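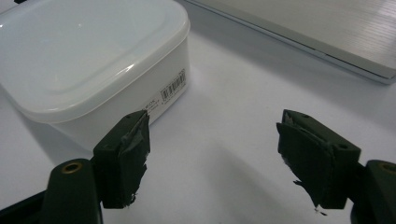 4.2 Lids, labels and what gets left on the table

Figure 3. A lidded white container on a white tabletop, with the product label still on its side wall and a closed laptop nearby.

Of all the household objects in the Nellside study, food storage containers were the ones we most enjoyed reading about, and they gave us far more than we had hoped for. A plastic box with a lid sounds like a dull thing to study. In the diaries it turned up everywhere: beside the stove, in school bags, under beds, on desks. Our 8 diary households wrote 1,084 entries between them over the spring, and containers kept wandering into entries that were meant to be on some other topic entirely (one long entry on bus timetables ends with a paragraph on soup).

We coded each mention by where the container was, what was in it, and whether the lid was on. The last of these codes was added in March, after a first reading showed how strongly people felt about lids. Writers used the word "closed" for a box they considered dealt with, whatever it held. A closed box could sit on a worktop all evening without bothering anyone. An open one of the same size was called "mess" or "stuff," and somebody was usually asked to move it.

The container in Figure 3 is a plain kind, opaque and white, with rounded corners and a snap-on lid that overhangs the sides to form a lip. Opacity matters a great deal here! In the Brellik households, where clear boxes were the rule, writers described looking through the side and deciding on the spot. With opaque boxes they wrote about lifting the lid to check, and then, quite often, about shutting it again and doing nothing. We call this a deferred look, and we think it deserves a paper of its own.

Then there is the label. The box in the figure has a small white one with a barcode and a few lines of tiny print. We had expected people to peel these off at the first wash. Many diary writers left them in place for months, and some gave the label a job: it marked which side faced out on the shelf, or told one person's box from another's. One writer in the Hivville group kept hers on "so I can buy the same one again," and reported in a later entry that she had bought a different one.

Shared tables raise a further question. The same surface may hold a laptop and a food box, and the diaries show that people sort such tables by time of day more than by zone. The term "mushi" (from the Mushi diaries, where a family used it for any table with both work and food on it) was so handy that our coders picked it up, and we keep it in the tables that follow. A mushi table was rarely described as untidy as long as lids were on and the laptop was shut. Once either was open, the writer tended to name the table by that activity: it became the desk, or it became dinner.

Two limits should be kept in mind. Diary writers note what catches their attention, so boxes at the back of a cupboard are surely undercounted. We also did not ask for the contents of closed containers, and most entries leave them out. Section 4.3 turns to drawers, where the lid question comes back in a different form.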